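The brochure said the Vestdale pilot truck would haul 30 tons to Dalen on battery power alone. Lovisa Blomqvist had driven for Sullent for 11 winters and had read plenty of brochures.

"And back?" she asked.

"There's a charger at Dalen," said the man from head office.

"There's a plan for a charger at Dalen."

He wrote something down. It was February, and the dash showed 98 percent before she had even left the yard.
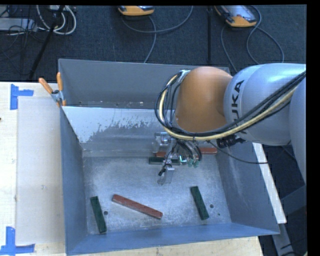 She took the hill road first, to see what the thing did when it was sulking. By the top she had lost more charge than the man had promised for the whole trip. She pulled over and called him. He was at the depot, he said, beside a big gray metal bin with a KUKA arm hanging over it, and could it wait?

"It can wait," said Lovisa. "I'm not going anywhere."

He laughed — a little late, she thought. She turned the heater off and put her gloves on.

© Sullent Road Stories | Contact | Back to top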